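Textiles and Trade, Week 6: How a tablecloth got its pattern
Lecture notes, posted November 21, 2019

Okay, a few of you asked for the notes in full sentences this time because last week's dot points made no sense once you got home. Fair enough. I've typed up more or less what I said, minus the ten minutes we lost to the projector.

Where we left off: block printing. You'll remember the Hirkach cloths, the ones with the heavy red border and the little repeating sprig in the middle. Hirkach is my favourite place to start with because the workshops there kept their blocks, and when you can put a block next to a cloth you can see all the small decisions the printer made on the day. The border blocks were cut to meet at the corners and they almost never do. There's a gap, or an overlap, or in one lovely case a corner where the printer gave up and stamped a leaf over the join. I love that leaf. It's on the reading list cover for a reason!

So, vocabulary first. A repeat is the smallest bit of the pattern you need in order to make the whole thing by copying it. A straight repeat lines up in rows and columns like bathroom tiles. A half-drop shifts every second column down by half, and your eye travels diagonally across the cloth instead of straight down it. A brick repeat is the same trick turned sideways. Please learn these three properly. On the May test people mixed up half-drop and brick over and over, and it cost them marks on a question that should've been a gift.

Why would a printer bother with a half-drop? Mostly it hides mistakes. In a straight repeat, a block that's landed slightly crooked makes a visible step in the line, and every row after it inherits the problem. Stagger the columns and the wobble gets lost. It also makes a small motif look more generous than it is, so you can get away with a smaller block, and a smaller block is lighter to lift all day long.

Next, colour. Each colour in a block-printed cloth needs its own block, its own tray and its own pass down the table. Four colours means four passes, with drying in between if you don't want mud. When you're looking at a cheap cloth from this period, look at how few colours there are and how hard they're made to work. The Hirkach printers overlapped yellow and blue to get a green they hadn't paid for. Sometimes they're a bit off and you get a thin blue sliver down one side of every leaf. Collectors get very excited about the sliver. I'm one of them, sorry.

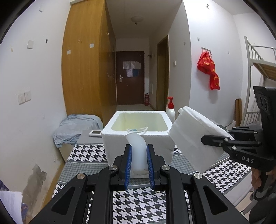

Rollers are where the money comes in. Once you engrave the pattern onto a cylinder, the repeat can't be any longer than the distance around that cylinder, and that single fact shapes everything from here on. Motifs shrink. Big meandering borders disappear, or get printed separately and sewn on. The mill at Oltudbridge went over to rollers fairly early, and its pattern books show the change in a couple of pages: one spread is all sprawling vines, and a few spreads later it's tidy little checks and posies that fit neatly around a drum.

The Oltudbridge books list 3385 numbered designs. Don't be too impressed by that. A new number was given for every colourway, so the same posy in pink and then in grey counts twice, and some poor posies were recoloured for decades. If you're using pattern books in your essay, please say whether you mean designs or colourways. It changes the argument completely and I will write "which?" in the margin.

Then there's the question of what the cloth was for. We tend to treat table linen as if it only came out for guests, and for damask that's reasonable. Printed cotton had a rougher life. It covered the kitchen table, it got cut down when the middle wore thin, and the good edges ended up as tea towels, drawer liners and aprons. The survival record is badly skewed as a result. What we have in collections is the stuff people didn't use much, and we should be a bit careful about calling it typical.

Oilcloth and its plastic descendants change things again. Wipe-clean cloth doesn't need boiling, so the dyes don't have to survive boiling, and designers suddenly have brighter colours to play with. You also get printed imitations of other textiles: fake lace, fake gingham, fake embroidery with every little stitch drawn in. The Jivano company did a whole line of printed cross-stitch and my nan had one on her back verandah until the sun ate it. Look closely at these when you find them in op shops. The "stitches" are often on a grid that no needleworker would have chosen, because the grid was set by the cylinder.

Quick word on reading a pattern in the wild, as it's your homework. Find a patterned cloth at home, any age, any fibre. Pick one motif and put your finger on it. Move across until you meet exactly the same motif, same angle, same colours, and measure the gap. Do the same going down. Those two measurements are your repeat. If the next motif along is flipped or rotated, keep going — you haven't reached the repeat yet. Sketch it, name it (straight, half-drop or brick) and bring the sketch to the tute.

Essay reminder: 2000 words, footnotes not included, and pick one of the topics on the back of the unit outline. Zhong is the better of the two catalogues for dating borders. The library copy is on short loan so be nice and bring it back.

Next week: damask, and why white on white was worth so much fuss.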